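Beverage Service Attendants, casual and part-time
Girnau Catering, Pratthorpe
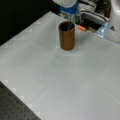

Girnau Catering runs the drinks and water service for functions at the Pratthorpe site, including the Mallet Room and the smaller Fanano Room upstairs. We are looking for 6 casual attendants and 2 part-time attendants to start in May.

The work is mostly pouring, carrying and wiping down. Guests are served water from bottles into cups at the table, and hot drinks from the urn station. You will be on your feet for most of the shift.

Duties
Set out cups, bottles and jugs before guests arrive
Pour water at the table and top up during the meal
Keep tabletops clean and dry, and wipe up spills straight away
Clear used cups to the wash-up area and return clean ones to the racks
Sort empty bottles for recycling
Refill the urns and restock the tea and coffee trays
Help the kitchen with plate clearing when asked by the shift lead

The Mallet Room seats 50 and is usually set with one attendant to each side of the room. The Fanano Room is worked by one person. The site handled 4,000 guests last year, and bookings are heaviest from late autumn through to the end of winter.

Hours
Casual shifts are lunch (10:30 am to 3 pm) or evening (4:30 pm to 10 pm). Rosters go out a fortnight ahead. Part-time staff have fixed shifts agreed at the start, with extra hours offered in busy weeks. Some weekend work is expected of everyone.

What we need from you
Steady hands and a reasonable pace
Able to lift a full crate of bottled water
Clear spoken English
Comfortable working near guests without interrupting them
Right to work in Australia

Experience in a café, pub or function centre is useful but you can apply without it. New starters do a paid training shift covering pouring, table settings, urn safety and cleaning products. You do not need a certificate for serving alcohol, as bar service is handled by a separate team.

Pay and uniform
Pay is at the award rate, with weekend and evening penalties where they apply. We supply an apron and two shirts. You will need black trousers and closed, non-slip black shoes. Meals are provided on any shift over five hours.

How to apply
Send a résumé of no more than two pages with a short note listing the shifts you can work. Put "Beverage attendant" and either "casual" or "part-time" at the top of the note. Applications can also be left at the Girnau office in Pratthorpe before 4 pm.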